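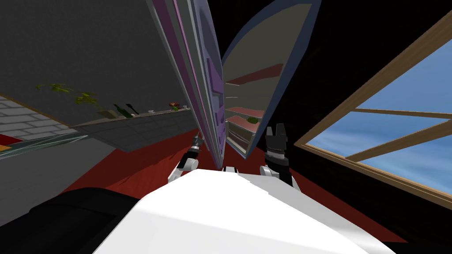
Figure 6. Body view in the Woltville kitchen scene, both grippers forward of an open cabinet.

Setting up the camera views

Now for the fun part! By this point the Histinex planner is installed and the Woltville scene loads without errors, so you can start looking through the robot's cameras. Set up the body view first. Everything in the wrist view is measured against it, and a good half hour spent now will make the grasping chapter a real pleasure.

Before you start, pause the simulation and close any other viewer windows.

1. Open the Views panel and choose Body.
2. Press Home Arms. Wait for the status line to read Ready.
3. Turn the robot until the open cabinet is between the two grippers.
4. Click the small green item on the cabinet shelf. The planner opens a new target and gives it a number.
5. Press Save View and type a name you will recognise later.

Note: The view is drawn exactly as the camera is mounted, so a strong tilt is normal. Leave Auto Level switched off. It turns the picture on your screen but leaves the planner's axes where they were, and your clicks will land in the wrong place.

Note: Glass and the window can confuse the depth layer. If you see speckles there, raise Depth Smoothing one step at a time.

Setting up the wrist view

The wrist view is my favourite in the whole package. You see the fingers and the counter together, and small changes to the grasp settings suddenly make sense.

6. Choose Wrist in the Views panel. Both fingers should show at the bottom of the window.
7. Press Open Fingers and check that the gap is clear.
8. Switch on Object Outlines.
9. Pick the cabbage as your first target. It is big, round and brightly coloured, so it's a lovely one to learn on.
10. Press Plan Only and watch the dotted path appear. 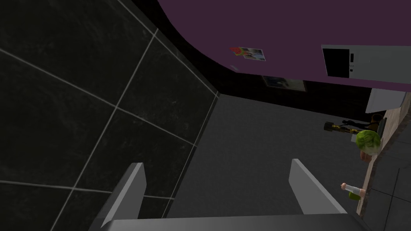

Figure 7. Wrist view with the fingers open. The cabbage is at the right, among the items on the counter.

Caution: Do not press Run until the path has turned solid. A dotted path has not been checked against the walls or the counter.

Caution: Items that sit close together may share one outline. Lower Merge Distance until each has its own, then plan again.

If the outlines lag behind when you move the arm, set the refresh rate to 30 and restart the viewer. Scenes from the Ruiz-Ortega pack use their own refresh setting, kept in the scene file.

Your saved views go in the views folder of the project. Copy that folder to bring them into the Utudville scene, then repeat steps 3 to 5 there, as the cabinets are in different places.

Section last revised 2019-05-11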